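September 22, 2015

Washing test for the table linen, second round. The first round in April was with the old detergent (Puma) and I am still not happy with how I wrote it down, so now I try to be more exact.

Question is the same: how much does the printed cotton from Vindbridge shrink, and does the green go gray after many washes. The Galtport showroom wants to know before they order more.

**Setup**

- Samples cut in squares, edges overlocked, marks made with the laundry pen at 192 mm distance, in both directions
- 2 samples per program, warm and hot
- Detergent: Fiton powder, no softener
- Drying flat on the rack for 24 hours, then measure. No ironing before measuring!

In April I ironed first and this was a mistake. The iron pulls the cloth longer again and the numbers looked too nice.

**Results after the first wash**

Warm program: lengthwise the marks moved closer by a small amount, across almost nothing. Hot program: lengthwise clearly more, and one sample is now not square, it leans to one side. I think I cut this one a little off the grain, so I will not use it for the average. I keep it in the drawer with a red thread in the corner.

Color: held next to the unwashed piece at the window, the warm samples look the same to me. The hot ones are maybe a bit duller. My eyes are not a good instrument for this — I should borrow the gray scale card again.

One thing I did not expect is that the white lines of the print stay clean also in the hot program. I was afraid the green would bleed into them. The rinse water had a little color the first time only.

For comparison of pattern, the grid cloth on a table: 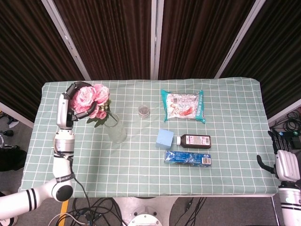

Reply in the margin, from the sewing room: please also measure the hem, because the thread shrinks differently from the cloth and then the edge gets wavy, and the customers complain about this before they complain about the color.

Good point. I will hem two new samples, one with cotton thread and one with polyester, and put them in the next hot wash.

**To do**

- gray scale card
- new sample cut on the grain
- hemmed samples, measure edge and middle separately
- ask Vindbridge if the cloth is pre-shrunk, the label says nothing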